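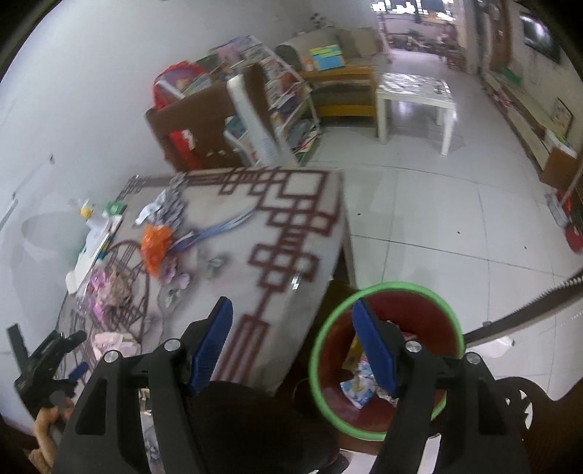 How to clear a craft table and wash a printed tablecloth

June, by the Tindonum home pages

Allow 30 minutes for the clearing. The wash looks after itself.

Start with the rubbish. Take a bag around the table and pick up empty wrappers, torn packets and any crumpled paper too small to use again. Check inside each wrapper before it goes in the bag.

Next, gather the ribbon. Wind each colour around a piece of stiff card and tuck the end into a slit cut in the side. If a bundle has tangled, work from the loose ends and leave the knots until last.

Small flowers and other trimmings go in a lidded jar. Sweep them towards you with the side of your hand, over the edge and into a tray.

Square up papers and books and move them to a shelf. Bottles should be capped and stood upright somewhere off the cloth.

Lift the cloth by its corners, fold it inwards and shake it outside. Look it over for glue. Dried glue can be eased off with a blunt knife, but check the care label before using any solvent on a printed pattern.

If the label allows machine washing, use cold water and a mild detergent, and keep dark red prints away from whites for the first 2 washes. Vinyl cloths only need a wipe with a damp sponge.

Dry in the shade so the colours don't fade. Wipe the tabletop and let it dry fully before the cloth goes back on.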